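1/ 我们公司在 Cleswood 的办公楼,从 July 开始试用一台双臂机器人做保洁杂活:收袋子、换垃圾袋、捡地上的小东西。供应商叫 Vadus,合同是总部 Amberg 那边签的。我在行政这边管后勤排班,看了这几个月,随便写几条。

2/ 先说宣传。启动会上放的 PPT 写着“释放人力,让员工专注更有价值的工作”。散会后我问了一句,更有价值的工作具体是哪些?答复是“后续会梳理”。到现在没梳理出来。

3/ 保洁组原来晚班两个人,现在晚班一个人加一台机器。省下来的那个人没有去做什么高价值工作,被调去 Whitlock 那栋楼了,通勤多出一大截,工资一分没涨。

4/ 留下的那位,工作内容变了。以前是自己干完就走,现在要先把地面清出来,免得线缆和杂物挡路,再站在旁边看着它干,出了岔子按暂停,最后填表。表格有 2 页,每天都填。

5/ 表里最长的一栏叫“异常描述”。一个做了很多年保洁的人,现在下班前要琢磨“抓取失败”和“抓取不稳定”该勾哪个。培训给了多久?一个上午。

6/ 最难的是塑料袋。软的,透明的,反光,一碰就变形。人手伸过去一抖就开了,谁也不会把这叫技能。换成机器,这就成了一个课题。

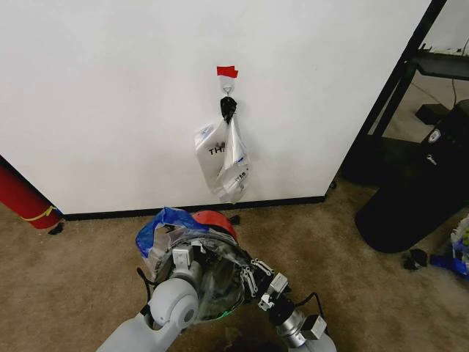

7/ 我也不是说它一无是处。搬箱子、沿固定路线送东西,这些我没意见,腰不好的同事是真的轻松了。可是偏偏最先上的是保洁,大概因为这个岗位的人最不会在会上提意见。

8/ 再说数据。月报上写“累计完成任务 900 次”。我去翻了底表,其中 224 次标了“人工协助”。协助到什么程度算协助?把袋子递到夹爪边上算不算?底表没有定义,月报里干脆没有这一列。

9/ 我把这个数字发到项目群里,有人回我一个大拇指,然后群里开始讨论给机器起名字。

10/ 有同事说我这是抵触新技术。我抵触的是排班表。机器还没学会的那部分活,全都落到剩下那个人头上,而编制已经按它学会了来算。

11/ 评论区有人问能不能让保洁组参与评估。提过。对方说会“收集一线反馈”,后来发来一份问卷,第一题是“您对智能化升级的期待程度”,选项从“期待”到“非常期待”。我没编。

12/ 还有一件小事。以前晚班两个人会一起吃个饭,聊几句家里的事,现在那半小时成了充电和校准时间,得有人守着。这种东西不会出现在任何一张成本表里。

13/ 下一阶段听说要扩到 600 个工位的那层。我提了三个要求:协助次数写进月报,晚班恢复两个人直到协助率降下来,填表时间算工时。目前只有第三条得到了“原则上同意”。

14/ 有进展我再接着这条往下更。同样在现场带过这类设备的朋友,想问问你们那边填表算不算工时,是怎么谈下来的。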